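I have finally fallen for plain white T-shirts, and I'm a bit giddy about it! Austra Ķēniņš got me started when we were packing for Estville in February (I owned 19 shirts and liked two of them).
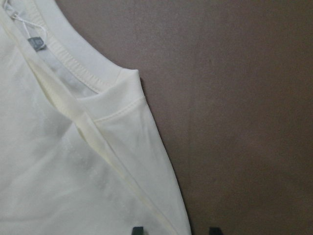
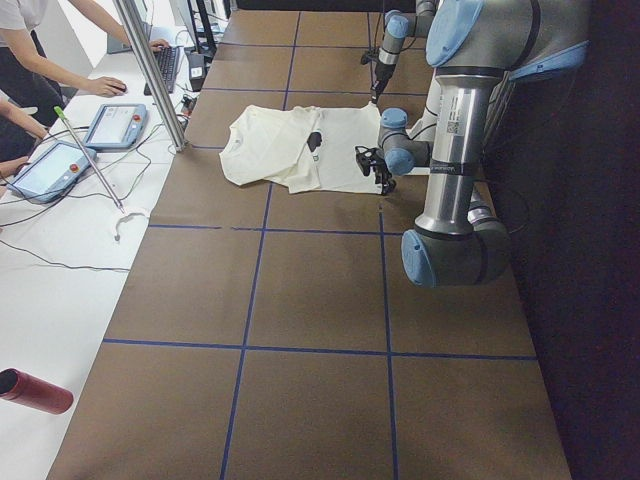
White T-shirt, neckband close up and on the table.

My favorite so far has a thick neckband and goes with everything, even the awful green pants. Next I want to try dyeing one with onion skins. Natália Esteves swears by it, and she's promised me a whole bag of them!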